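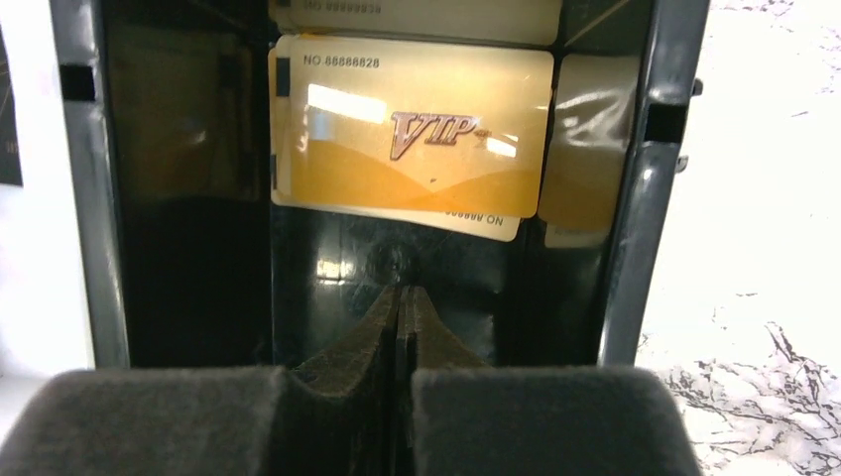 Stelano is a gripper kit for small robot arms, produced by the company Pidiris in Wandville. It consists of a pair of fingers with narrow tips, a set of soft pads, a wrist camera with its holder, and a drive unit. The kit is sold to workshops, training centers and laboratories that need to pick up flat and thin things, such as cards, sheets and labels. It was put on sale on January 13, 2018, and replaced the older Mridha gripper of the same company.

Name

The name has no meaning in any language, according to the company. In the first drawings the kit was called Mridha 2, and this name is still found inside some of the software files. Users sometimes write "Stellano" with two l, also in published papers.

History

Pidiris was founded by Kasun Weerakoon, who before had repaired ticket machines and card readers. The first product, Mridha, was a gripper with flat fingers of equal width from the base to the end. It was strong and cheap, but it could not reach into a narrow compartment, and customers complained that it pushed a card down instead of lifting it. Sajib Siriwardena joined the company as mechanical designer and proposed to make the fingers wide at the base and pointed at the end. He made 22 versions of the tip before one was accepted for production.

Sales of Mridha were stopped in August of the same year in which Stelano appeared. Spare parts for it were offered for some time longer, and the old drive unit can be used with the new fingers if an adapter plate is mounted.

Construction

Each finger has two working zones. The lower zone is broad and is covered by a thick gray pad with a soft, fuzzy surface. It is meant for boxes, bottles and other things which should not be scratched. The upper zone is the tip, which has no pad. When the gripper is closed, the tips meet at the center. The fingers are held by two screws each and can be exchanged without removing the camera.

The drive unit is electric and has no air connection. The closing force is set in the software in steps, and the lowest steps are reserved for paper and film. One complete kit weighs 370 grams without the cable. The manufacturer advises to change the pads after 4000 grips, although many users change them only when the surface becomes smooth.

The camera is fixed at the wrist and looks along the fingers, so that the tips and the object are seen together. The pads always fill a part of the picture and, being very near to the lens, are not sharp. Early buyers considered this a fault. The company answered that the software uses the position of the fingers in the picture for its own calibration, and it did not change the holder.

Use

Typical work for the kit is sorting of membership and gift cards, loading of display stands, feeding of labels, and small assembly. In training centers it is often mounted on two arms which share one table, so that one arm can hold a part while the other inserts it. For this arrangement Pidiris sells a double package with one common control box.

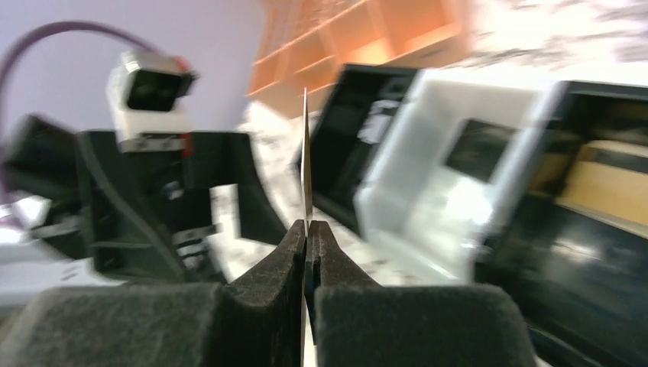
Thin sheet is the material for which the kit is best known, and also the one which needs the most careful adjustment. The sheet has to be taken at the ends of the fingers, as the soft pads would let it lean to one side. With a strip of silver metal pinched upright in this way, the black tips nearly touch and only a thin gap stays open between them, while the strip stands well above the fingertips. Seen from the wrist it is almost edge-on and gives the camera little more than a bright line, so the software searches for the edge and does not try to recognize the surface. On two-arm tables the other arm can come into the same view, and the user may define a zone which the search should ignore.

Glossy cards cause a different difficulty. Light from the ceiling makes white spots on them, and printed numbers under such a spot cannot be read. The manual recommends to tilt the wrist a little and to take a second picture – a simple method, but it makes the cycle longer.

Versions

The standard version is delivered with black tips. A long version, for deep holders, has the same base but a slimmer tip, and its maximum force is lower. There was also a version with a rubber coating on the tips, of which 111 pieces were made. It was withdrawn when the coating was found to leave marks on light-colored cards.

Reception

Users have mostly praised the tips and criticized the cable, which is stiff and can pull on the wrist when the arm turns far. The price of the pads has been another point of complaint, and several workshops cut their own from ordinary felt. Pidiris does not forbid this – the guarantee stays valid if the thickness is the same as that of the original pad. The outline of the pad is printed in full size on the last page of the manual.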